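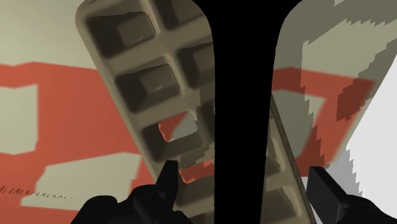 Cremilda Vasconcelos said the hardest part of bringing Trumeck back to television was the sound. The picture elements had been stored well, she said, but the dialogue and effects were on separate reels, and many of the effects reels had lost their labels. "We had to listen to a lot of footsteps before we knew which monster they belonged to," she said.

Trumeck, the giant monster series that first aired as a weekday children's show, returns in October on the cable channel Brullberg. All 65 episodes will be shown in their original order, with the opening and closing songs intact. Earlier reruns cut the closing song to make room for commercials. 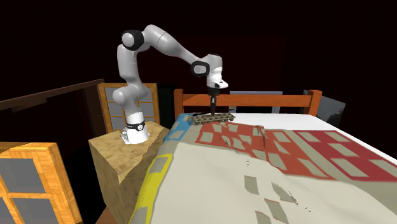 Cleiton Paiva

The channel will run one episode a night at 11 p.m. and repeat it the next morning at 6. New subtitles have been made for the whole series. The older subtitles, used on the home video release, covered only the first season and left out most of the signs and newspaper headlines that appear on screen.

The series follows the crew of a weather station in the harbor town of Erndale, where a stone creature wakes whenever the tide drops below a certain mark. The creature fights other monsters in most episodes, but several stories in the second season leave it out almost entirely and deal with the crew and their families. Those episodes drew complaints when they first ran. They have since become favorites with viewers who collect the show.

Nine episodes from that season have not been broadcast since their first showing. A dispute over music rights kept them out of reruns, and fans have mostly known them from printed summaries and a few still photos. The rights were settled last year, Vasconcelos said. She declined to give the terms.

Brullberg will also show the theatrical feature made from the series, which runs 69 minutes. It combines footage from the two-part opener with new scenes of the harbor battle, shot on a larger miniature set. The feature will air on the night before the first episode, and will have one showing in a theater, at the Assunção, with the original suit and two of the model boats on display in the lobby. Tickets go on sale at noon on the theater's website.

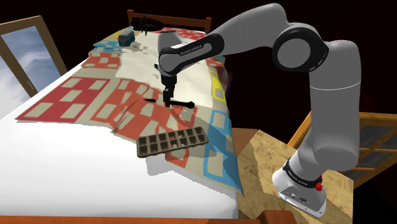 A Franka Emika robotic arm over a bed with a patterned quilt.

A disc set is planned for the spring. It will be limited to 3,000 copies and will include the series, the feature, and a booklet with production drawings and an episode guide. The price has not been set. A version without the booklet may follow if the first set sells out.

Vasconcelos said the restored episodes keep the original frame shape and that wires visible in the flying scenes have been left alone. An English dub recorded for overseas sales has not been found in complete form, and the broadcast will be in the original language only.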